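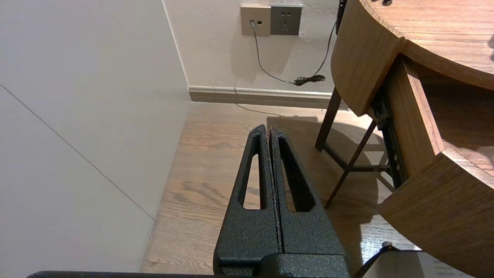 # Running a drawer demo on an open day

November 2018

These are the steps we use at the Prukalville site when visitors come to see the arm open and close a drawer. Bo-ram Sun wrote the first version for the February visit, and I have added what we changed since then. You need one person at the keyboard and one person talking. If you only have one person, do the short version at the end.

## Before the doors open

1. Power up the arm and let it sit at its home pose while the controller loads. Don't park it with the fingers near the furniture.
2. Open and close the gripper 3 times with nothing in it. Watch the fingertips. They should meet evenly along their length. If one side touches first, loosen that finger, reseat it and tighten it again.
3. Check the wrist camera view on the laptop. You want the fingertips and the front of the drawer both visible at the start pose.
4. Move the arm by hand through the whole pull and look at the cable. It needs enough slack at full reach, but not so much that it can catch on a table leg.
5. Put tape on the floor where visitors should stop. We set the line well past the arm's full reach — children lean in.

Sunlight moves across the floor during the morning, and the drawer detector is sensitive to hard shadows. Run it once at the time of day you expect your first group, then lower the blinds if the box around the drawer front jumps.

## Setting up the drawer

A curved drawer front is harder than a flat one. The fingers have to come in square to the part they will hold, so teach the approach at the spot you plan to grip and don't reuse a pose from a flat cabinet.

Pull the drawer out by hand before teaching anything. If the slides stick, clean them. The force limit in the Fungate script is low on purpose, and a stiff slide will trip it.

Save the poses under a new name. Eun-seong Ahn lost a morning's work in Prirkby by saving over the old set.

## Running it for a group

Keep groups to 11 people or fewer. Start with the drawer closed and say what the arm is going to do before it does it. Then:

- Press start and keep one hand on the stop button.
- Let the arm finish the pull before you take questions.
- Show the wrist view on the big screen during the close.
- Send the arm home between groups, even if the next one is waiting.

If the grip slips, stop, open the fingers and go back to the approach pose. Visitors don't mind a second try. Don't raise the force limit in front of a group.

## Short version, one person

Skip the big screen and run only the open move. Push the drawer shut yourself once the arm is home and stopped. Log the run as usual, and copy the logs to the Kwon folder before you shut down.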